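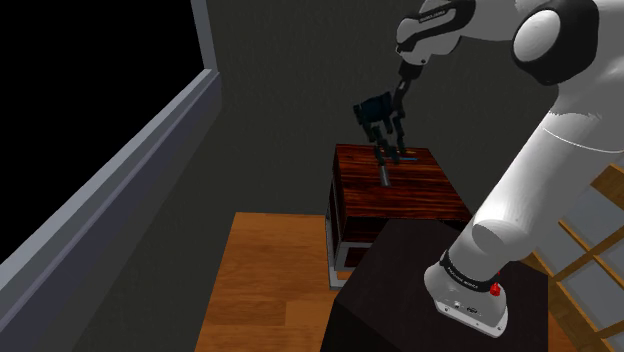 I spent most of April arguing with myself about fingers.

It started when Brustley, the little shop where I do my robot work, needed a new hand for the end of our arm. The job sounds like nothing. Pick up thin stuff lying flat on furniture: pens, strips, sticks, the sort of junk that collects on top of a cabinet. Try it with your own hand sometime and pay attention to what you do. You probably slide the thing to an edge, or you dig in with a fingernail. I do the fingernail thing every time and had never once noticed!

We had 2 candidates. The Jirard is a plain parallel gripper, two flat pads that open and close, and you could explain it to a kid in one breath. The Luangrath is a hand with long jointed fingers, a fat palm and more ways to bend than I have patience for. Our controller is a Hamgate, which I've used for years and mostly like, apart from a settings menu that seems to have been laid out during a fire drill.

I did nearly everything in simulation first. Some people in this line of work get sniffy about that, and I used to be one of them. Then I drove a real finger straight into a real tabletop, paid for the repair, and got over it. In the simulator I can put the arm on its pedestal, park a wood-grain cabinet next to it, scatter a few skinny things on top and crash all afternoon for the price of the electricity. My dark hand against my dark wall does make the fingers a pain to tell apart on screen (I keep meaning to repaint that wall and I keep not doing it).

So, the numbers. I ran 598 tries with each hand, same rods and strips, same cabinet, fresh random positions every time. The Jirard was terrific whenever the item lay across its pads. It came straight down, closed, lifted, done. When the item lay the long way, the wrist had to turn first, and with the arm reaching out over the cabinet it sometimes ran out of comfortable room to turn. Then you get the robot version of somebody trying to parallel park a bus.

The Luangrath didn't care nearly as much about direction. One finger could come down behind a rod while the others closed in from the opposite side, and I'll admit I cheered out loud the first time it rolled one up off the wood. But boy, is it fussy about height! A hair too low and the fingertips jam against the cabinet top. A hair too high and they close on air, very gracefully. I spent days on that one setting alone. My best fix was to let the fingers go soft for the last bit of the drop and stiffen up once they touched, and the Hamgate will do that for you if you can find the right page (it's under "Transport," for some reason).

Speed went to the Jirard by a mile. A decent pick took it 4 seconds in the simulator, and the Luangrath needed almost double that, what with all the curling and settling. If you're emptying a bin all day, you'd feel every bit of that.

One thing I'd do differently is the friction. I left it at the default for the first week, and the default is grippy, like everything on that cabinet had been dipped in pancake syrup. When I turned it down to something closer to polished wood, both hands got worse and the Jirard got worse faster, with thin strips squirting out sideways. I threw away that whole first week and started over. The tries I've been talking about are all from after the change.

My grandfather had a mechanical claw on a stick, bought in 1949, for getting cans off the high shelf. It had two jaws and a squeeze handle, and it hung in his pantry for as long as I can remember. I thought about it a lot while I was watching the Jirard work. It would've handled soup cans beautifully and been hopeless with a pencil.

I've asked for the Luangrath, with the Jirard as a spare on a quick-change plate, so we can swap when the work is all boxes and blocks. The plate is on order. Meanwhile I'm back in the simulator with the friction turned down lower still, trying to get the blue strips to quit sliding off the back of the cabinet.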